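Progress Report to the Martens Fund
Community Meals and Home Cooking Program, Illell District
Reporting period: January to April

1. Summary

The program remains on schedule. Enrollment reached 900 households by the end of March, and the two partner sites at Wisolora and Nitar are now open on weekday evenings. Spending is within the approved budget.

2. Activities

Cooking classes began in February. Each course covers meal planning, safe food storage, and low-cost recipes for small kitchens. Many participants live in rented rooms without a full stove, and the course material was revised to reflect this - most recipes now need a single burner and one pot.
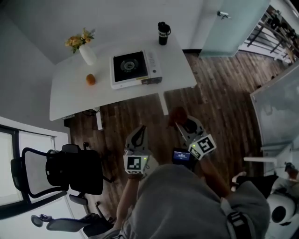

Attendance at Nitar was lower than planned in the first month. The starting time was moved from 5:00 to 6:30 p.m. after requests from parents and shift workers, and the later classes have been full. A waiting list of 30 names is being carried over to the next course.

Printed recipe booklets were delivered in March. Of the 2,000 copies ordered, most have gone to clinics and schools.

3. Matters for Attention

The lease at Wisolora ends in August. Program manager Loïc Vasseur has opened talks with the landlord and will report the terms separately. The Fund's approval is requested to move unspent travel money to the rent line.

The next report will cover May to August.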